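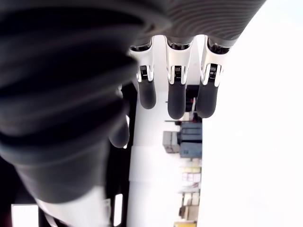 The Plulline room, Jerkel building. Progress report to the Dufour Fund, 13 January 2018

Print this page
E-mail this page

Summary

This report covers the second stage of work on the Plulline room, paid for by the Dufour Fund. The floor is finished, the new tables are in and the room is back in daily use. Two items are still outstanding: the storage wall and the blinds. We are inside the budget for the stage and do not need to ask for more money. We would like to move the date of the final stage, and the reasons are set out further down.

Floor

The old floor was vinyl, laid in strips, and had lifted along the joins near the door. It was a trip hazard and had been on the building's repair list for several years. The fitters took it up over two days and found the screed underneath sound apart from one patch by the radiator, which was filled and left to dry over a weekend. The dark grey carpet went down the week after.

We chose dark grey after looking at three samples in the room. The paler one showed every mark from the corridor and the blue made the place feel smaller. The carpet has also cut the noise. People in the office below used to hear chairs being moved all day and have not complained once since it was laid.

A box of spare carpet is being kept in the cupboard under the stairs, labelled with the room name and the supplier's reference. The fitters' guarantee is filed with the first stage papers.

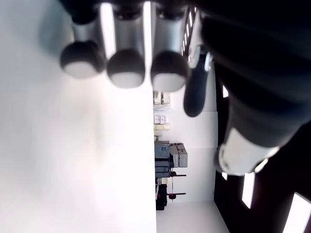
The walls were painted white before the floor was laid, with two coats on the window side, where the old cream showed through. There is a small amount of touching up to do near the light switches. We will do this ourselves and have not put it in the costs.

Tables

Eight tables were ordered from Drirka and all eight have been delivered. They are large, white and rectangular with a matt top. The matt finish was asked for by the people who use the room most, as the glossy tables we had on loan threw the ceiling lights back in their faces. One table came with a damaged corner and was swapped by Drirka at no charge, although it took four weeks to get the replacement and we were a table short for that time.

We have tried three layouts so far. Rows made the back of the room hard to get to. A single block looked tidy but left no way through the middle. At present the tables are set apart with a strip of carpet between them, and this seems to suit most of the work that goes on here. Anyone can move them for a session as long as they go back afterwards. A plan of the standard layout will be put up by the door.

The white tops do mark. Pen comes off with a damp cloth if it is caught the same day. Coffee left overnight does not, or not fully. We have added table wiping to the end of day list and have stopped using the scouring pads that were in the kitchen. 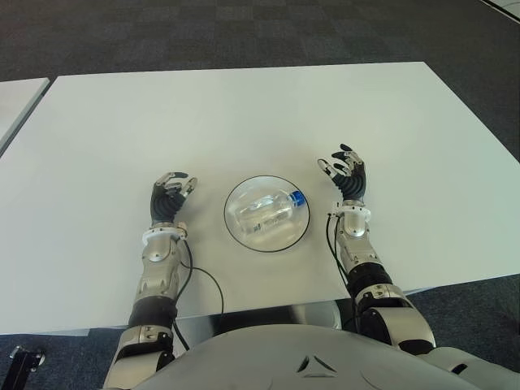
Glass bowl and water bottle on one of the new tables

Small items

The original bid included a modest sum for small items, and some of this has gone on bowls, cloths, trays and hooks. The bowls are clear glass and are used for whatever needs keeping together on a table. They are easy to see into and they wash well. We did think about plastic ones, which would have been cheaper, and may still buy a few as spares if the glass ones start to get broken. None has been so far.

Drinks were discussed at some length. The old rule was no drinks at all, and it was widely ignored. The new rule is that water is allowed in bottles with a screw cap and everything else stays in the kitchen. It has been in force since the carpet went down - there has been one spill, which was water, and it left no mark.

Use of the room

The room was booked for 63 sessions in the period covered by this report. It was closed for the floor and the painting, and bookings in those weeks were moved to the room across the landing. We had hoped to seat 30 in the standard layout. With the new tables the comfortable number is 26, and we have changed the booking form to match. So far this has only affected one group, who now split into two.

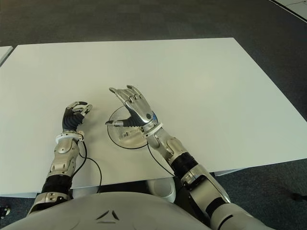 Comments in the book by the door have mostly been about the light, the size of the tables and the temperature. The heating is outside this project but we have passed the remarks on to the building manager. Two people asked for somewhere to put coats, and hooks have now been fitted on the wall by the door.

Still to do

The storage wall was due to be finished by now. The joiner measured up before the carpet was laid and the heights had to be taken again, so the doors have been remade. We are told they are ready for painting. The blinds have been ordered and will be fitted once the storage is in.

We ask the Fund to agree that the final stage may close in May. There is no change to the total. Receipts for the floor, paint and tables are attached to the paper copy of this report, and the balance for small items will be sent with the next one.

Print this page
E-mail this page

Related items

Plulline room: first stage report
Plulline room: standard layout and booking form
Jerkel building: repair list
Drirka tables: care and cleaning notes
Dufour Fund: conditions of grant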